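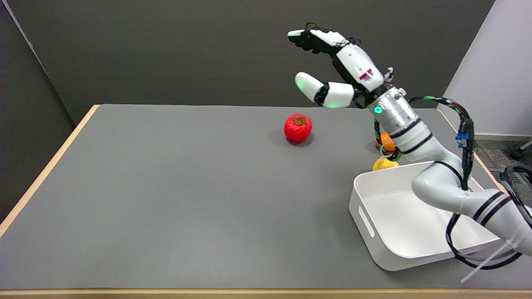 3.2 Color and placement of status lights

People who share equipment often decide whether it is safe to touch or free to use by looking at one small light. The meaning of that light is seldom written next to it. Green is usually read as "on," but it is also read as "ready," "charged" and "finished," and these call for different actions. Size and position matter as well. A small round green light on a silver cylinder, as in Figure 1, stands out because the metal behind it has no color of its own, while the same light on a green or yellow housing would be easier to miss. We therefore treated the surface behind a light as part of the signal and recorded it along with the color of the light.

We surveyed status lights at two sites. Skommont is a print shop with a bindery on the ground floor. Prerka is a commercial laundry that handles hotel linen. Both run older and newer equipment side by side, and at both sites staff move between stations during a shift. We interviewed 17 people, all of whom had worked at their site through at least one winter season. Each was shown the lights at their own station first and then those at a station they did not normally use. They were asked what each light meant and what they would do next.

Answers for the home station were mostly consistent. Answers for the unfamiliar station were not. Steady green caused more disagreement than any other signal, including blinking amber, which we had expected to be the hardest. People who worked with heated equipment tended to take steady green to mean that the set temperature had been reached. People in the bindery took it to mean that the power was on. Four participants gave both meanings for the same light and said they would wait for someone to confirm.

Printed labels helped less than we expected. Mykhailiuk, in an earlier study of hospital kitchens, reported that a label near a light was read the first time and ignored afterward. Our interviews point the same way. At Prerka, several labels had faded from steam and were still described as useful by people who could not say what was on them. At Skommont, labels had been replaced in February, and the new ones used smaller type to fit a longer sentence.

Position had a clearer effect. Lights at eye level were mentioned without prompting. Lights below the work surface were mentioned only after we pointed to them, even by staff who used the equipment daily. The interviewer, Lev Stelmakh, stood on the same side of the station each time so that his position would not draw attention to one light over another.

We did not test color vision. One participant at Skommont told us he relied on the position of a light and never on its color, and his answers were kept in the results. Section 3.3 covers sound signals at the same stations.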